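Small bits everywhere — sorting out the odds and ends
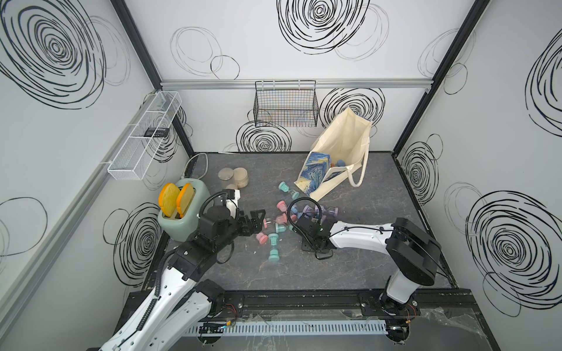

Right, odds and ends. Clips, spare keys, dead pens, the little plastic thing off the blind. Every house has them and ours had 63 in one kitchen drawer. Yes I counted, it was raining.

Tip everything out first. All of it. Don't sort it in the drawer, you'll just push things to the back again. Old sheet on the floor, corners folded in, so you can lift the whole lot up when someone wants to walk through.

Three piles. Use it, might use it, no idea. The no idea pile goes in an envelope with the month on the front. Mine says October. Still sealed come spring? Bin it.

Keys — try them all in one go, every door, the shed, the meter cupboard. Dab of nail varnish on the ones that fit. Red front, blue back. Takes ten minutes and you'll never stand in the rain again.

Batteries. Tape over the ends of the used ones and take them to the shop next time. Don't keep them with teh new ones, you will forget which is which.

Jam jars for screws. Soak the labels off in warm water and a spoon of bicarb, then a bit of cooking oil for the sticky stuff that's left. Leave it 2 hours, wipe, wash up as normal.

Drawer dividers: cereal boxes cut down. I did buy a Clirker tray, fine but too shallow for the sellotape. Cardboard lasts me a year or so and then I cut some more.

Rubber bands go brittle near the cooker. Keep them somewhere cool. Same for candles obviosly.

String: toilet roll tube, wrap it round, snip in the end to hold it. Done.

Comments (3)

lekota_lane: Egg boxes work for the tiny screws too. Just don't stack them.

Mumof3: Did the envelope thing last year and opened it twice in a week!! Both times for the radiator key

Bekosville Bob: what do you do with foreign coins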